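Off-Grid Lenders Should Publish Their Repayment Terms

Sumeya Gebru
26 December 2025

The market for household solar in rural districts has matured faster than the rules that govern it. Companies such as Prolley and Seyoum now sell panels, batteries and lamps on installment plans to families with no connection to the grid. Investors have welcomed this growth. Regulators have largely watched it.

It is the position of this column that every firm offering solar equipment on credit should be required to publish the full cost of its plans before the next round of licenses is issued in January. At present a customer in Tindstead can learn the daily payment within a minute of entering a shop. Learning the total price, the penalty for a missed week and the conditions under which the system will be switched off remotely may take considerably longer.

The Tindstead district office received 809 written complaints on these matters over the past 2 years. Few concerned faulty equipment. Most came from buyers who believed that they had finished paying and found that they had not.

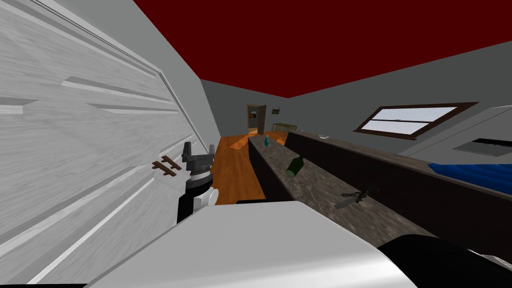 Who should bear the cost of clearer contracts?

The lenders should, and the cost is small. A one-page statement in the customer's own language, read aloud at the point of sale, adds little to the price of a system sold over 3 years.

Opponents argue that disclosure will frighten investors away from a young industry. The experience of Nirkuvum suggests otherwise. The company began printing total prices on its contracts before its most recent financing, and it has since enrolled a further 1,000 households. Its lenders did not withdraw, and its managers report fewer disputes at collection.

There is a stronger objection, namely that small local dealers lack the staff to prepare such documents. The ministry could meet this concern by issuing a standard form free of charge and allowing dealers a reasonable period in which to adopt it. Exempting them altogether would leave the poorest customers with the weakest protection.

Public money already supports several of these firms through import relief and loan guarantees. Publication of terms is a modest condition to attach to that support, and the licensing authority should include it in the January guidelines.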